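Laundry is where clever robots go to be humbled, and Uliana Sirko loves it for exactly that. Her group at Norden has spent the year on a method called Drokisow, which teaches a two-armed machine to fold clothes from people's demonstrations: 183 of them in the first round, a further 126 once the team had seen which garments caused trouble.

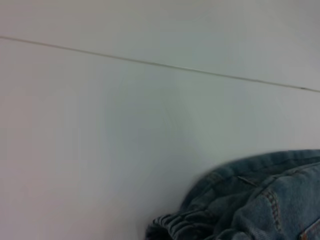 What makes the method such fun is that it doesn't try to model the cloth at all. Older systems wanted a full map of every crease before they would move. Drokisow looks for a handful of landmarks it can trust, such as a hem, a seam or a corner, picks the one most worth grabbing, pulls, and then looks again. If the landmark slips out of sight it simply chooses another. Sirko compares it to finding your way home by pubs.
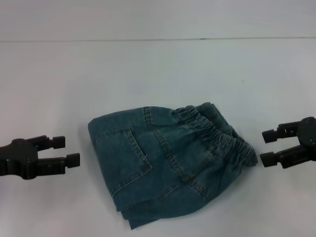 Trousers are the hardest thing in the basket, and small ones are worse. Denim is stiff enough to spring back and the legs have their own ideas. It does offer plenty to steer by, though: the tan double stitching round a back pocket stands out well against the blue, and a gathered elastic waist has a texture like nothing else on the garment. In November's trials the robot managed 53 acceptable folds out of 100, judged by people who do their own ironing. Sirko wants to try wool next, and she can't wait.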